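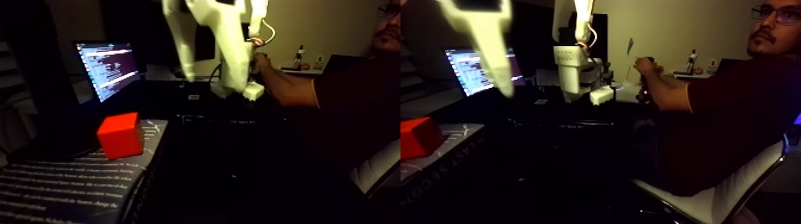
Figure 4. Desk in a dimly lit room, with a laptop open behind a red cube on a dark book.

Interior Lighting, Sturkora College
Handout for week 4: the desk after dark

Reading for the session: the chapter on task lighting in the course pack. Bring the Vollar meter if it is your group's turn to have it.

1. Light on the task and light in the room

Light on the task is what falls on the thing being worked on. Light in the room is everything else, including what comes back off the walls and ceiling. A desk can have plenty of the first and very little of the second. Most study bedrooms and small workrooms are like this in the evening.

We measure light on a surface in lux. Lay the meter flat where the page or the object will be, step back so that you don't shade it, and wait for the reading to settle. In the November practical the desk by the window in the Nitik building gave 439 lux with the ceiling lights on. With only a desk lamp it gave 135. A bright overcast day outside would be well over 2000, and the eye copes with all of these, but it needs time to move from one to another.

2. Dark surfaces

A black desk top sends back very little light. Dark or grey items placed on it lose their outlines, and in Figure 4 the equipment standing on the desk shows only as faint grey shapes. The red cube is easy to find on the same desk, and so are the white parts.

If the desk can't be changed, put a pale mat under the working area. Matt is better than gloss. Small dark items such as cables, adaptors and pens should go on the mat or in a light-coloured tray.

3. Reading the direction of light

Any plain box will tell you where the light comes from. Compare the faces. The cube in the figure is lit from the front, with a lighter red on the top face and a deeper red on the sides. Under an even ceiling panel the difference between the sides would be small. With one lamp close by, it is large.

Try it with a matchbox or a sugar cube at home. Turn it a quarter turn at a time and note which face changes most.

4. Screens

A laptop in a dim room is a light source as well as something to look at. Two settings matter here.

Brightness. Lower it until a white page on the screen looks no brighter than white paper next to it under the lamp.

Light text or dark text. Light text on a dark background, as on the laptop in the figure, puts less light into the room and on the face. Some readers find the letters spread at the edges, especially those with astigmatism. Dark text on a pale background suits a brighter room. Neither is correct for everyone and you should ask the person who uses the desk.

Printed matter follows the same rule. Small white print on a dark cover is hard to read at low levels, and worse when the book lies at an angle to the reader.

5. The wall behind

A pale wall, such as the beige one in Figure 4, helps if some light reaches it. A small lamp aimed at the wall, the Tsuchiya clip lamp for instance, raises the level in the room without putting glare on the screen. Things kept on a ledge against a pale wall also stand out better than things kept on the desk.

Exercise for next week

Choose a desk you use in the evening. Take three meter readings: on the page, beside the screen and on the wall. Draw a plan showing each lamp and the screen. Then move one lamp only, take the readings again and write half a page on what changed. Put both sets of readings in one table, in lux, and hand it in with the plan.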